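Living Afloat: How People Who Live on Canal Boats Get Their Mail
Student project report, Community Geography, spring term
By Paavo Partanen

Why I picked this

My aunt moved onto a narrow steel boat when I was eleven, and the first thing my grandmother asked her was where to send the birthday cards. I remember thinking it was a funny question. Then I spent a summer on board with her and saw how much of daily life hangs on having an address. The bank wants one, the doctor wants one, and so does the library. When Mr. Hollis told us we could choose any topic that had to do with people and places, I knew mine before he finished the sentence.

My question was simple: if your home moves every couple of weeks, how does the mail find you?

Where I worked

I stuck to one stretch of water, the Kauppinen Cut, between the Stastside basin and the lock at Flulel. It is an old freight canal with a gravel towpath on one side and back yards on the other. Boats with a permanent mooring tie up in the basin. Boats without one are allowed to stop along the Cut, but they have to move on after a set time. I wanted to hear from both groups because I guessed (rightly!) that they would give me very different answers.

How I did it

I wrote a short set of questions and tried them out on my aunt, who told me two of them were nosy and one made no sense. After fixing those I walked the towpath in April, mostly in the late afternoon when people were back from work, and knocked on roofs. You knock on the roof, by the way, or call out from the bank. Stepping onto somebody's boat without asking is like walking into their kitchen.

I also spoke with Warrick Hollis, who is my teacher's brother and ran the basin office at Stastside for years. He let me go through the old mail book, where every parcel that came in for a boat was written down by hand. The last full volume has 2721 entries in it. Of those, 1009 were for boats that had no mooring in the basin at all! The office took them in anyway and kept them on a shelf until somebody came by on foot or by bike.

What I found

The moored boaters have it fairly easy. Most have a locked box by the basin gate with the boat's name on it. Their complaints were the same ones I hear at home - wet envelopes, late packages, other people's catalogs.

The traveling boaters were far more interesting to talk to. I ended up sorting their answers into five methods:

A relative's house. This was the most common by a long way. Mail piles up in a hallway somewhere and gets collected on visits.

A mail forwarding service. You pay by the month, and they open, scan or send on whatever you ask them to.

The basin office, as described above.

A friendly shop. The Goklow, a cafe just below the lock, keeps a crate under the counter. You buy a coffee, you get your letters.

Holding at a post office. This works well if you know where you'll be, and badly if a lock breaks and you are stuck on the wrong side of it.

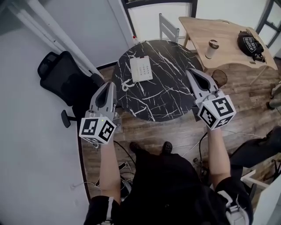 Nearly everyone used more than one of these at the same time. One couple had bills going to a sister, parcels to the cafe and anything medical to the basin office. They kept a chart of it taped inside a cupboard door and were very proud of it, and so would I be.

What surprised me was how little people minded. I expected a lot of grumbling. What I got was stories, like the seed potatoes that followed one boat through three villages and had sprouted by the time they caught up. People did get serious when we talked about official letters, though. A jury notice or a hospital date that arrives late can cause real trouble, and several boaters had missed appointments that way.

What I would do differently

I only talked to people who were home and willing to chat, so the quiet ones are missing from this report. I also went in spring. Winter must be another matter, when the Cut can freeze and boats stay put for weeks. I'd love to go back in January with the same questions and better gloves.

I should have asked about online billing too. Three people brought it up on their own, and by then I had already finished half of my interviews.

Thanks

Thank you to Warrick Hollis for the mail book and a great deal of tea, to the staff at the Goklow, and to my aunt for lending me her bike. A copy of this report has gone to the basin office, and the question sheet is at the back of the class binder for anyone who wants to try it on another canal.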